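Werkstattbuch, März, später Nachmittag

Zweiter Nachmittag im Aufenthaltsraum von Butura, und ich schreibe lieber gleich auf, was war, sonst bringe ich bis morgen wieder alles durcheinander. Wir sind ja immer noch beim Thema Tischarbeiten: Kleinkram greifen, abstellen, Geschirr in die Hand nehmen, Tücher glatt ziehen oder zusammenlegen, eben das, was man nach dem Kaffee ohnehin macht. Der Raum gefällt mir jedes Mal besser. Die gestreiften Vorhänge nehmen dem Licht die Härte, und auf dem beigen Zweisitzer sitzt man so gut, dass man eigentlich gar nicht mehr aufstehen möchte (der braune Ledersessel ist auch nicht zu verachten, aber von dort kommt man nicht an den Tisch).

Zum Tisch selbst: Die beiden Teile stehen zusammengeschoben, das rötliche Holz glänzt ziemlich, und kleine Sachen rutschen darauf leichter weg, als mir lieb ist. Das karierte Tuch hilft, solange man es nicht vor sich herschiebt. Die Tischhöhe habe ich heute endlich nachgemessen, es sind 60 cm, also niedrig. Wer auf der Sofakante sitzt, muss sich ordentlich vorbeugen.
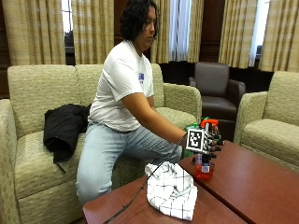 Nach einer halben Stunde merkt man das im Kreuz, deshalb bitte Pausen machen, auch wenn es gerade schön läuft! Ich hatte mir 27 Durchgänge vorgenommen und bin damit bis kurz vor vier fertig geworden, mit Tee zwischendurch. Die kleine Flasche ging am besten, wenn sie nicht zu nah an der Tischkante stand. Beim Tuch bin ich noch unschlüssig. Zusammengeknüllt liegt es bei jedem Durchgang anders da, das ist ja gewollt, aber ich würde trotzdem gern einmal mit dem glatten Tuch anfangen und sehen, ob mir die Arbeit leichter fällt.

Das Geschirr kam auch noch dran. Rund ist immer eine Sache für sich, man fasst zu weit unten an oder zu weit außen, und dann muss man nachgreifen. 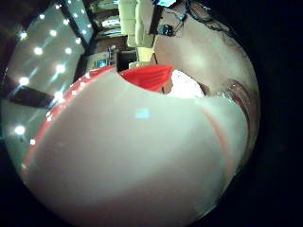 Weißes Stück mit rotem Rand, vermutlich die Schüssel, ganz nah von unten.

Offen: die Liste für Drostport ergänzen (dort soll der Tisch höher sein, bitte vorher nachfragen), ein zweites Tuch in anderem Muster besorgen, und das Kissen aus Brestville mitbringen, falls es noch jemand findet. Jacken bitte an den Haken im Flur, auf dem Sofa wird es sonst eng. Morgen fange ich mit dem Tuch an.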